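Section 5. Trying Out Fingers and Wrist Cameras on the Two-Arm Bench

Revised 11 Sep 2022 by Sena Asante

Before you start this section you should have both arms homed and the Mavik controller talking to both wrist cameras. If either camera still shows a black preview, go back to Section 4 and redo the port assignment. I'll wait!

I wrote these pages after Santeri Pesonen and I spent most of August swapping fingers on the Clullbridge bench, and I've kept the order we ended up liking best. You can do it in another order, but I'd do the camera view first, every single time. We lost a whole afternoon to a finger test that was really a camera test.

5.1 Setting the wrist camera view

1. Park both arms in the rest pose and open the gripper you're setting up all the way.

2. Open the camera preview on the Mavik screen and pick the wrist you want. Names are on the tabs (LW for left, RW for right). I still click the wrong one about half the time, so wiggle the wrist a little to make sure.

3. Tilt the camera until both fingertips show in the lower part of the picture. You want the tips, the gap between them and plenty of table beyond. If you can see most of the finger, you've tilted too far down.

4. Tighten the two camera screws a little at a time, going back and forth. Doing one all the way first will twist the mount and you'll be back at step 3.

5. Close and open the gripper 7 times while watching the preview. The tips should meet in the same spot each time. If they wander, check the finger screws before you blame the camera.

CAUTION: Keep your hands out of the gap while you do step 5. The yellow fingers feel soft and friendly, but the motor behind them doesn't know what a thumb is.

5.2 Picking something to test with

We started out with foam blocks and everything passed, so we learned nothing. Small metal things are much better. A key on a ring is my favorite because the ring is thin, the key swings, and the whole business is shiny enough to bother the camera.

6. Pick up the key ring with the first arm and bring it up over the open fingers of the second. Go slow on the approach. I use speed 62 for travel and drop way down for the last bit.

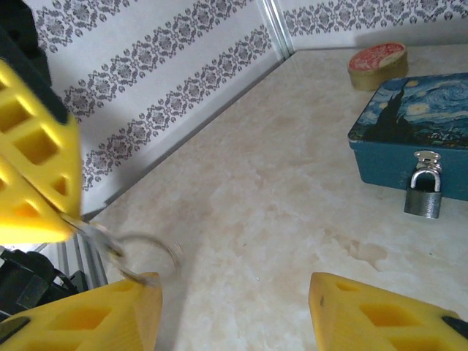

Figure 5-1. Key ring held over the second gripper, seen from that gripper's wrist camera.

7. Stop with the ring just above the lower fingertips and look at the preview. If the ring is a smear, let it settle before you close anything. You can also raise the shutter number in the camera menu, though the picture gets darker and you may need more light.

8. Close the second gripper, count to two, then open the first. Please don't open the first one early. The Mavik software will happily let you.

Note: If your fingers came in the Vernau pack, check that the tips are flat and even before doing handoffs. Ours had a bit of leftover plastic on one tip and it threw the ring sideways until Santeri filed it down.

5.3 Comparing two kinds of gripper

This is the fun part, at least for me. Run the same job with each set of jaws and write down what happened right away, while you remember it.

9. Fit the jaws you want to compare and load the matching profile. The profile sets how far the jaws open and how hard they squeeze. Using the wrong one is the quickest way to get a bad score for a perfectly good gripper.

10. Place a flat item where the arm can come at it from above. Cards are tough for nearly every jaw we've tried, so don't be discouraged.

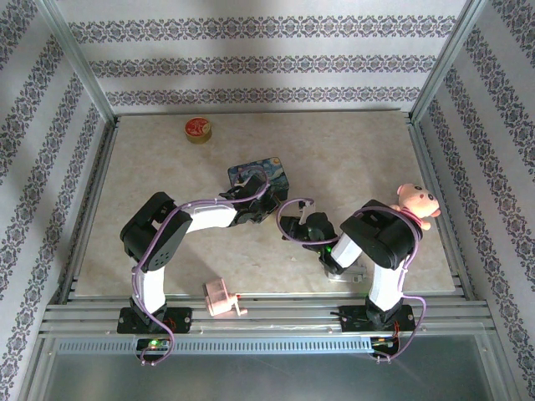 11. Lower the jaws until they barely clear the table, then close them. If the arm groans or the elbow dips, back off at once and raise your floor height by one click.

12. Do the same run again with the other arm. I know it seems like a waste when both arms are the same model, but ours don't behave the same at all near the edge of their reach.

13. Check the cable loops after every swap. They need enough slack to follow the wrist all the way around, and it's really easy to pinch one under the elbow.

CAUTION: Power down before changing jaws. The arm will sag when you do, so hold the forearm with your free hand.

5.4 Taking a clean background view

Do this once for each camera and again any time you move a light. The Paewai tracker uses it to tell the table apart from whatever you put on it.

14. Clear everything out of the wrist camera's view and open the gripper wide.

15. Let the preview sit until the brightness stops drifting, then press Save Background.
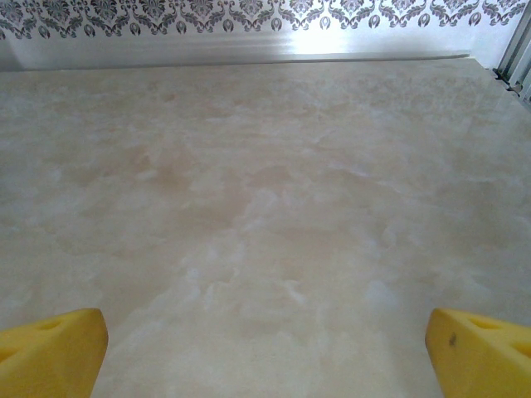 16. Look for glare along the back panel. A small bright spot up there is usually fine, but glare down on the table will get picked up as an object. Turn the lamp, never the camera, or you'll be redoing 5.1.

17. Check the fingers for smudges while you're at it. A dry cloth is enough. Anything with alcohol in it left our first set sticky.

Note: Patterned tables are okay. The tracker threshold ships at 68 and I'd leave it there unless it starts chasing stains and veins across the surface.

5.5 Grip and hold

18. Go back to the key ring and pick it up near the tips of the fingers. Aim to catch the ring and leave the key free. If you clamp the key too, the hold will look better than it deserves.

19. Keep the other arm well back, with its cable clear of the table. You'll want that room if you have to open up in a hurry.
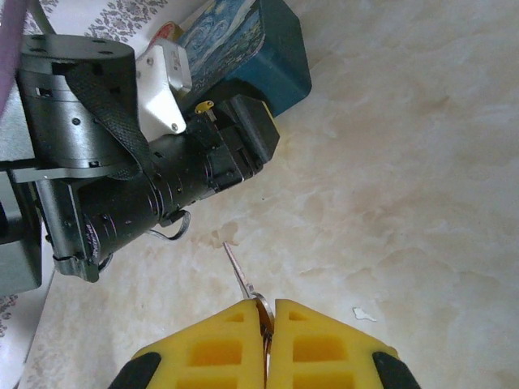
20. Start the hold timer and leave the squeeze setting alone until it runs out. Watch where the ring sits between the tips. A slow slide means you need a little more squeeze, and a sudden drop usually means you caught it crooked.

21. Save the run with the finger type in the name. The log holds up to 1,000 runs and then starts writing over the oldest ones, so copy off anything you care about.

If the ring keeps slipping no matter what you do, skip ahead to Section 6 and check the jaw alignment before you turn the squeeze up any further.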